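Set the Table Even on a Saturday Alone

Rattana Inthanon

In my family we put the cloth first, and the chopsticks after. My neighbor Hatsue Yoshida thinks a cloth is only more laundry. I respect her, but I do not agree. A bare table says: eat fast and go. A cloth with flowers asks you to sit – even for plain noodles.

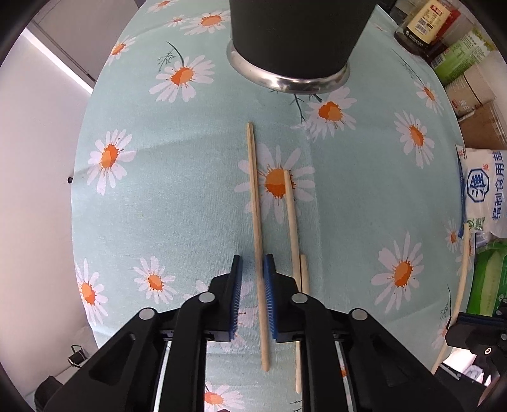

2 min read

Mine has daisies, white and orange, and wooden chopsticks look good on it. I wash it every week and I do not complain.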